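I rang Leilani Zamora at four in the afternoon and she was still cross with a drawer. She runs the home tasks group at Mandus, and I wanted to hear about the morning their arm pulled a bedside table over.

"It had opened that drawer 97 times out of 100 the week before," she told me. "We were feeling pretty pleased with ourselves!"

Then it closed its fingers on the handle plus a fold of the cloth lying over the top, and pulled. The drawer jammed. The arm was supposed to let go as soon as the load went up, and it didn't. Duangjai Inthanon was on the stop button and hit it, but by then the whole thing was on its front and a lamp was in bits. Duangjai had been standing 2 steps away, outside the tape, so no injuries - just a lot of glass.

I asked what had gone wrong, expecting something clever. Leilani laughed at me. "A force limit. Somebody raised it for a stiff kitchen door at Derkach and it never got put back. The arm thought it was having a normal day."

So was it only a number in a settings file? Duangjai (who had joined the call by now, eating toast) didn't think so. "We'd given it 1,000 recordings of people opening drawers, and hardly any had a cloth hanging near the handle. Bedrooms are full of cloth. I've got a scarf on mine."

The limit now goes back to its low setting every time the arm is switched on, and you need two people to change it. The stop button has moved too, because Duangjai had to lean over a chair to reach it, which I found a bit alarming. They're also doing a fresh lot of drawers by hand, with plenty of cloth and clutter.

I wondered if the arm was back at work. "Not near furniture," said Leilani. "It's picking up socks."

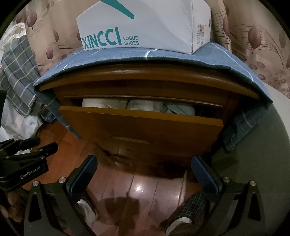 Conorton, April

Drawer work with the hand-held grippers, shoebox and striped blue cloth left on top. Leilani wants the arm tried on drawers again once this lot is in, at half speed to begin with. Duangjai has asked for plastic lamps.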